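Office move-out, the gallery

Last updated: January 2024
14 comments | 31 shares

OK finally got this up, sorry for the wait.

Quick background for people who weren't there. We had the second floor at Romaniuk Street since way back, and the lease ran out end of November. The new place is smaller (no storage room!!) so everything had to get sorted, packed, given away or tossed. Audrey-Anne Dufour made the plan and the colored stickers. Green goes, yellow stays for the landlord, red is trash. Worked pretty well till the red ones ran out on the second morning and we started writing TRASH on yellow ones with a marker. Do not reccomend.

Movers were Kivau. On time, careful with the big table, charged us 460 for the extra trip and that was fair, we had told them one truck would do it. Hollis Pettigrew did the elevator bookings and did not lose his temper once that I heard.

A few things people keep emailing me about:

The whiteboards went to the new place, both of them. Drawings are gone, somebody wiped them before I got there. If you took a photo of the seating chart please send.

Old Reton printer is gone. Picked up for parts. The toner that was left is in the box marked 3304, in the new kitchen for now, under the sink, will move it.

Chairs. 500 total from the sale, went into the lunch fund. If you still have one at home that you "borrowed" keep it, we dont have room.

Coat hooks are still on the wall over there. Landlord wanted them.

Keys, turn them in to Audrey-Anne. Not me. She has the list and two people are still missing from it.

Wastebaskets took longer than you'd think. One at every desk, one by the copier, more behind the door in the back. Black mesh ones were green sticker, coming with us. New bag in each once they're empty. Please check yours before it gets stacked, I found a perfectly good stapler in mine. 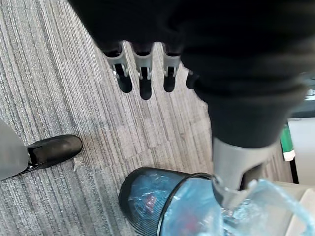
Desk bin, blue liner in, something small and reddish showing through on the left. Good shoes for a cleanup day.

The striped carpet stays behind, obviously. I kind of liked it. Hid coffee very well.

More to come when Hollis sends his, he got the truck and the big table going down the stairs. Also the Clotix shelving half apart, which I missed completely, I was out getting sandwiches. If you want something taken down tell me and I'll do it tonight or tommorow.

New place, same phone numbers. Door code is in the email, not putting it here.

Comments (14) | Share (31)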